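Evaluation diary, Ritgate Test Kitchen
Thursday, entered by So-ying Yip

The second week of the Handik trial began at 9:00 with a call to the supplier. Joon-young Tak represented Nilto and confirmed that the subscription on offer includes the simulator, the kitchen scene library and support by e-mail. Hardware is quoted separately. I asked that this be put in writing, as the brochure we received in October can be read either way.

The morning was given to the stovetop set. Each task in this set is run in simulation 1000 times before it may be proposed for a physical arm, and the supplier's terms count a run as complete only when the arm has returned to its rest position. I consider this a fair rule. It does mean that a run with a good grasp and a poor return is entered as a failure, and our own records will have to follow the same practice if the two sets of results are to be compared.

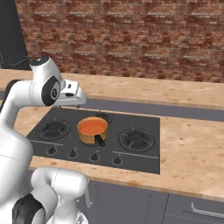

The scene editor was easier to use than I had expected. Moving a pan to another burner requires a change to one line, and the editor warns the user when an object has been placed where the arm cannot reach it. Changing the contents of a pan is less convenient. The liquid settings are kept in a separate file, the names in that file do not match those in the manual, and I lost most of an hour before Mr. Tak sent the correct list.

Two matters were raised with Nilto in the afternoon. The first concerns the license, which allows 5 named users and makes no provision for replacing one who leaves. The second concerns the treatment of liquids. Our staff will wish to know how spills are scored, and the manual devotes a single paragraph to the subject. Mr. Tak undertook to answer both points before the next call.

I also compared the price with the proposal from Yau. Yau is cheaper in the first year and more expensive in the second, when its introductory rate ends. Its kitchen library is smaller and has no gas ranges, so the stovetop set would have to be built by our own staff. I have made no recommendation at this stage.

The workstation was left running the drawer tasks at 5:30. Results to be copied to the shared folder in the morning, and the user list to be sent to Nilto.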